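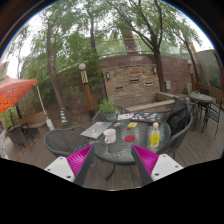 Silvia Vrabec asked that the minutes of the last meeting be corrected before anything else was taken up. She had said the Skoletti quote for the gutters left out the downspouts on the north side, and the minutes had her saying it included them. The correction was made and the November minutes were approved as corrected.

Otalbridge Residents' Association
Minutes of the general meeting, 4 March 2022

Present: Bláthnaid Brennan (chair), Žofie Krajčí (minutes), Silvia Vrabec, Vilém Gajdoš, and residents of units 2, 3, 7, 9 and 11.
Apologies: Anežka Vaněk, who sent written comments on items 2 and 4.

1. Gutters and downspouts
Vilém has been back to Skoletti for a revised figure. They will add the north side for $829 on top of the original quote, provided both jobs are done on the same visit. Moynihan were also asked and have not replied to two messages. Unit 7 asked if the north side could wait a year. Vilém said the joint over the bike room is already dripping down the wall and the paint has started to lift. Silvia moved that the revised quote be accepted. Seconded by unit 3. Carried, one against.
Action: Vilém to sign and to ask for a date before the trees leaf out.

2. Quiet hours
Anežka wrote that the present wording, "late evening," is no use to anyone and that she would like a time put to it. Unit 9 suggested 10 p.m. all week. Unit 11 wanted 11 p.m. in the summer months. There was a long discussion about whether dishwashers count. It was agreed that they do not, but that washing machines do, in particular in the upstairs units where the spin cycle carries. The 10 p.m. time was put to a vote and carried. The summer exception failed.
Action: Žofie to change the house rules and put a copy under every door.

3. Front door lock
The latch is still sticking in cold weather. Bláthnaid had it oiled in January and it was better for two weeks. The choice is between a new latch and a whole new lock, and a new lock would mean new keys for all units. Unit 2 said that former tenants still have keys and this would be a good time to change them. Others felt the cost was hard to judge without a quote – no decision was made.
Action: Silvia to get prices for both.

4. Reserve fund
Bláthnaid went over the balance sheet that was sent out ahead of the meeting. The fund will be $2000 short of the target at the end of the year once the gutters are paid for. Three ways of making this up were discussed:
– a one-time payment from each unit
– a small rise in the monthly dues from July
– leaving it and putting off the stairwell painting
Anežka's comments were read out. She is against a one-time payment and would accept a rise if the painting is kept. Unit 7 pointed out that the dues went up last year as well. Vilém said the painting could be done one floor at a time. The meeting agreed in principle to a rise from July, with the amount to be voted on next time when the insurance renewal is known.
Action: Bláthnaid to send out figures for 4 and 6 percent.

5. Recycling pickup
Todance have changed their route and now come before 7 in the morning, so bins need to go out the night before. Cardboard has been left behind twice when it was not flattened. Residents are asked to flatten boxes and tie them. Unit 3 offered to put a notice by the mailboxes.

6. Any other business
Unit 11 asked who to call about the hall light on the second floor, which flickers. Vilém will look at it. Unit 9 has a spare snow shovel to give away – it is in the bike room.
Silvia asked that papers for the meeting be sent out a week ahead in future, as she had only two days with the balance sheet. Bláthnaid agreed.

The next meeting will be held once the insurance renewal has come in. Žofie to send the date.

Minutes taken by Žofie Krajčí. Please send corrections to her in writing.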